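3.2 Baskets and what we keep in them

I'll admit I came to baskets late. When Romana Baláž and I started visiting homes for the Plikeck study, I only wanted to know where people put their clean tea towels.
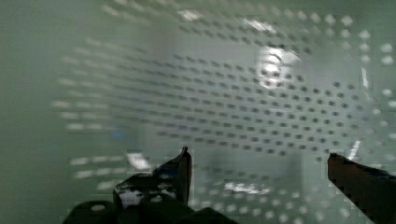
But people kept talking about holes! Of the 51 households we visited, 15 brought up the holes in a basket or tray before we'd asked a thing - too big and the pegs poke through, too small and the crumbs stay put. One man in Brophy had lined his with newspaper (he changes it every January) and was very pleased with it.

I've grouped the answers loosely, following Vlasta Kováčik's scheme for kitchen drawers. Most people wanted to see what was inside without lifting it down, and a fair few just liked being able to rinse the thing under the tap. Figure 2 gives a close view of a perforated surface, pale grey-green, with its small openings in long rows. I'd expected colour to matter more than it did - we come back to that in the section on shelves.

Figure 2. Rows of small openings in a pale grey-green surface.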